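Menders and Stuffers Wanted for the Pillow Project at Grundivora
Posted in November by the Lelemen workroom team

We're looking for people who like soft things and don't mind a bit of lint! Lelemen is the bedding repair workroom on the second floor of the Grundivora building, and this winter we want to bring in a new group to help us open, sort, restuff and close up old pillows. You don't need to be a great sewer. You do need to be happy sitting close to the ground with a big puffy thing in front of you.
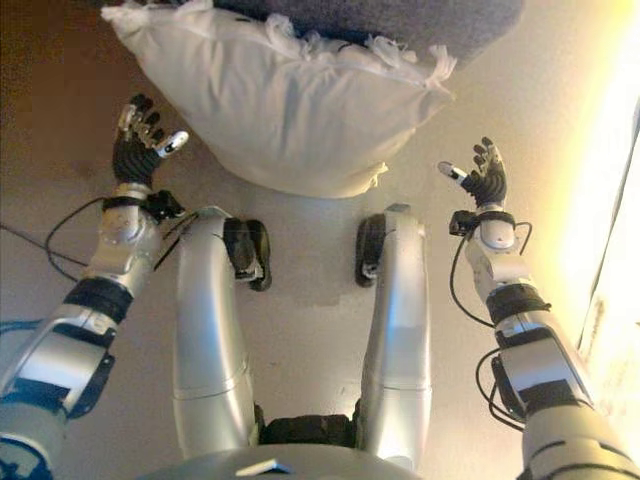
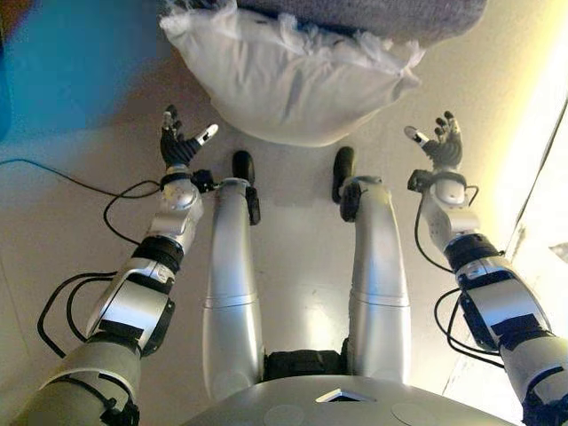
A white pillow on the pale floor, next to the gray fabric.

What the project is about

Tsolakis House, the guest house across the street, is replacing its bedding and has passed 311 pillows on to us. Some only need an airing and a new cover. Others have torn seams, lumpy filling, or a corner that gave up years ago. We want to get as many as we can back into use - first at the Ferham shelter, and after that with any family on our list who asks.

We also want to write down how we do it. Most repair guides cover jeans and coats and skip pillows completely, which seems a shame when everybody owns one. So part of the job is keeping short notes on each pillow: what it was filled with, where it tore, what stitch you used and how long it took. The notes will go into a free booklet we plan to hand out in the spring.

What you'd be doing

Most of the work happens on the floor, and we really mean that. We tried tables last year and the pillows kept sliding off them. On the floor you can spread out, lean on the pillow to push the air out, and see all four corners at once.

On a normal shift you would:

- pick a pillow from the pile and check the seams, going all the way around with your fingers
- trim loose threads and decide if the edge can be sewn as it is or needs a strip of new fabric
- pull apart any clumps in the filling (slow, and very satisfying)
- top up the filling, pin the opening and sew it closed
- fill in the card and start on the next one

Raggedy edges are the fun part, at least for me. A long straight split can be closed in 20 minutes once you've had some practice. A frayed one takes longer because you have to fold it in far enough to reach fabric that will still hold a stitch. We'll teach you both, plus the ladder stitch we use for the last few inches.

Who we'd love to hear from

Anyone 16 or older. Complete beginners are welcome, and so are people who have been sewing for 40 years and have strong opinions about thread - we would like to hear those opinions! It helps if you:

- can get up and down from the floor, or tell us what setup would suit you better (we have low stools and one adjustable bench)
- are okay with dust and fluff; masks are on the shelf by the door
- can come to at least four shifts, so the training is worth your time
- write clearly enough that somebody else can read your cards

Please think twice if you have a feather allergy. Plenty of these pillows are synthetic, but we can't always tell until they're open.

Time and pay

Shifts run from 9:30 a.m. to 1 p.m. or from 2 p.m. to 5:30 p.m. You can choose mornings or afternoons, or mix them. Participants get $170 for a set of four shifts, paid when the set is finished, and you can sign up for a second set if there's room. Tea, coffee and soup are on us. Bring your own scissors if you're fond of them, and wear something you can kneel in. Dark wool is a bad idea, as I learned from a navy sweater that has never been navy since.

How to sign up

Pick up a form at the Grundivora front desk, or send us a message with your name, the shifts you'd prefer and a few lines on why you'd like to come. Tell us about anything you've mended, even if it went badly. No sewing samples, please - we'd have nowhere to keep them.

We have 20 places for this round and will fill them as forms come in, so early is good. Everyone gets an answer, and if the round is full we'll put you on the list for the next one. If you'd like to look around first, come by at 1 p.m., when the morning shift is packing up and there's usually soup left.

Contact: Lelemen workroom, second floor, Grundivora building | © Lelemen | Back to top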